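February — by Gregor Urquhart
Home | News | Plant Visits | Members | Contact

Over 400 of us signed up for the open day at Ramanauskas, the pump maker out in Arncombe, and I'm so glad I got on the early bus! They have 193 people on the payroll, and I think half of them shook my hand before the coffee was poured. 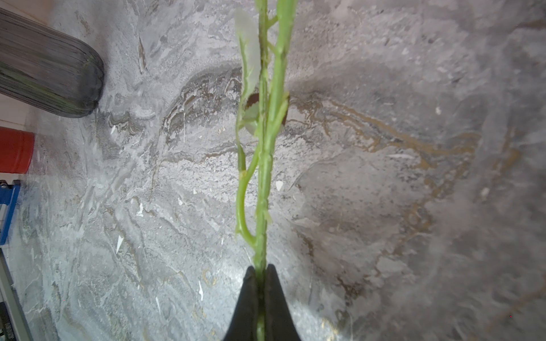

Gripper fingers closed on an artificial stem.

The talk over lunch was mostly about permits and power bills (it always is), and the plant manager told us it took 37 weeks to get one loading dock approved — you could hear the groan right across the cafeteria. Two state representatives stayed for the whole thing and took notes, bless them. 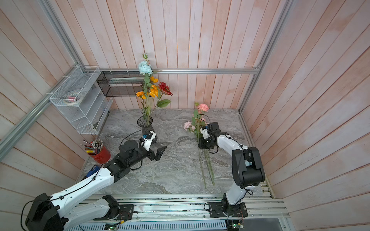

Getting there next time

The next visit is to Zisby, and the bus leaves at 4 in the afternoon from the Skusero lot. Bring sturdy shoes and a question or two.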